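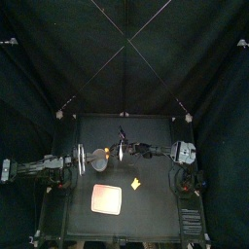

Small orange things and a gray bowl

I have been trying to use fewer bowls. When we moved in February I unpacked a box marked KITCHEN 5 and found it was all bowls, most of which I had not touched at the old place. I gave away the chipped ones and kept the shallow ones, and I have been happier at the sink ever since.

A shallow round bowl does most jobs. Gray is a good color for it. Small orange things show up well against gray, and so do peas, buttons, and the loose screws from the Pakzad shelf that I keep meaning to put back. A lighter rim helps too when the table underneath is black, as ours is now. I used to set cups down on the edge of a dark dish without seeing it.

The drawback with shallow is that small things end up against the side. Tip the bowl a little and they go to the rim and stay there. With a deep bowl you can stir without thinking. With a shallow one I hold it steady and go slower, and I only fill it halfway.

I did look at replacing the set. The Treltevari ones hold 600 ml and stack nicely, but they are too tall for the low cupboard. Prundau makes a flatter one with a foot on it — fine on a table, bad in a dish rack. I passed on both.

Sorting is still the main use in this house. I tip out the Ziltimitz bead tin, which had 110 beads on the label and certainly has fewer now, and pick through for one color at a time. It takes most of an evening. Black tabletop, lamp on, bowl in the middle.

Next I need to deal with the lids. I have more lids than containers, and three of them fit nothing.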